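Dobre Wool Wash – your questions answered

Last updated 18/05/2021

I run Dobre from a spare room in Ullby, washing and mending other people's jumpers, and I get the same emails over and over. So I've put my replies in one place. If yours isn't covered, write to me anyway, I like the post.

Can I really wash a wool jumper at home?

Yes, nearly always! Use cool water, a small squirt of wool wash and a clean sink or washing-up bowl. Push the jumper under, leave it for a bit, then squeeze it gently. What you mustn't do is rub it, wring it or swap between hot and cold water. I did exactly that to a lovely green cardigan when I was starting out and it would now fit a large cat.

How often should I wash it?

Far less than you'd think. I wash my own thick jumpers once or twice over a winter. Hang them somewhere airy overnight after wearing and most smells go by themselves. Thin ones worn next to the skin need it more often, and anything with gravy down it needs it today.

Will ordinary washing powder do?

I wouldn't. The biological kinds have enzymes in them that go for protein stains, and wool is a protein (so is silk, so the same goes for your nice scarf). A proper wool wash or a mild shampoo is fine. Baby shampoo has got me through more than one holiday.

My jumper has gone bobbly. Is it ruined?

Not a bit. Bobbles come from short fibres working loose where things rub, so under the arms and wherever your bag sits. Lay the jumper flat on a table and go over it with a wool comb, in one direction, with hardly any pressure. Soft, loosely spun yarns bobble worst in their first season and then calm down. I've got a Galtura four-colour yoke jumper that looked dreadful by January and has been good as gold ever since.

How do I dry it without ending up with sleeves down to my knees?

Roll it in a towel first and press, then open it out flat on a second dry towel and pat it into shape. Turn it over when the top feels dry. No radiators and no pegs, please – a wet jumper is heavy and all that weight goes straight into the arms.
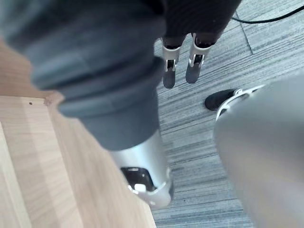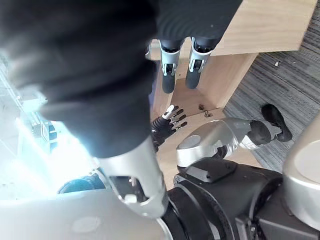 Stitbridge wrote in to say that a rolled towel does very little for a really chunky knit, and that a short spin in the machine, with the jumper in a pillowcase, gets far more water out and hasn't felted one yet. I've tried it since and I'm happy to pass it on, so long as you pick the slowest spin and put nothing else in with it. I'd still stick to the towel for anything with beads, or for lace.

I've found a hole. Is it moths?

Could be. Moth holes tend to be small and scattered, with ragged edges, and you may find a bit of gritty stuff or webbing in the folds. One single hole at the front, just about belt height, is much more likely to be your buckle or the corner of a worktop.

And if it is moths?

Don't panic. Bag the jumper up, squeeze the air out and put it in the freezer. I leave mine in for a fortnight to be on the safe side. While it's in there, hoover the bottom of the wardrobe and along the skirting, and wash whatever was stored beside it. Lavender smells nice, but I wouldn't rely on it.

What do you charge for mending?

A small hole is £7 and each extra one on the same garment is £3. Elbows are £38 the pair, which I know sounds a lot, but I knit the patches to match and it takes me an entire evening. If I think a repair is going to cost more than the jumper is worth to you, I'll say so before I start.

Can you make the mend invisible?

Sometimes. Plain stocking stitch in a dark colour, very likely. Cream, not so much, as old cream has usually yellowed and new yarn hasn't. If you've still got the little card of spare yarn that came with it, please pop it in the parcel! Plenty of people go for a bright darn instead and I do love doing those.

How long will it take?

Allow five weeks in winter, less in summer when everybody has forgotten they own a jumper. Please wash it before you send it, and put a note inside with your name and where the holes are. A safety pin next to each one is a great help – I've missed tiny ones before and had to have the whole thing posted back.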